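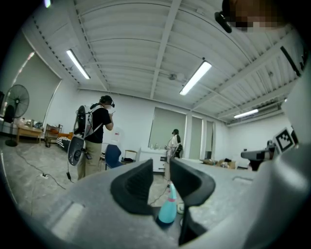
*2 min read*

**Ticket: grasp state flips to "empty" with the spray bottle in the fingers**
Opened by Yurani Correa, 2/11/24. Component: Guvon perception node.

The teal bottle with the pink band is between the pads, and Guvon still publishes `grasp: empty` every few frames. Other objects are fine. I love a bug that repeats this well!

**What I tried**

- Restarted the node. No change.
- Replayed the log with the marker tracker off. Same flips, so the black-and-white marker on the right isn't pulling the pose away.
- Dumped the masks. 2,951 frames in the log, and the bad ones all have the bottle merged into the left finger mask.

**Josphat Barasa:** Could be the dark base. Black pads, dark plastic, and the segmenter draws one blob. Which threshold are you on?

**Yurani:** 19, the default from Oltitz.

**Josphat:** Try 2 and turn on the color split. It's a newer option and it's really good on pale objects.

**Yurani:** Wow, yes – first 600 frames replayed with no flips at all. The teal comes out as its own region and the pads stay clean. Running the rest now.

**Yurani:** Full log done. One flip left, right at the start, before the tracker has a pose. I can live with that, but Gwion Beddoe wants the node to wait for a pose before it publishes anything. Great idea, splitting it into its own ticket.

Config change is on the `bottle-mask` branch. Catríona, can you review?

Status: fix in review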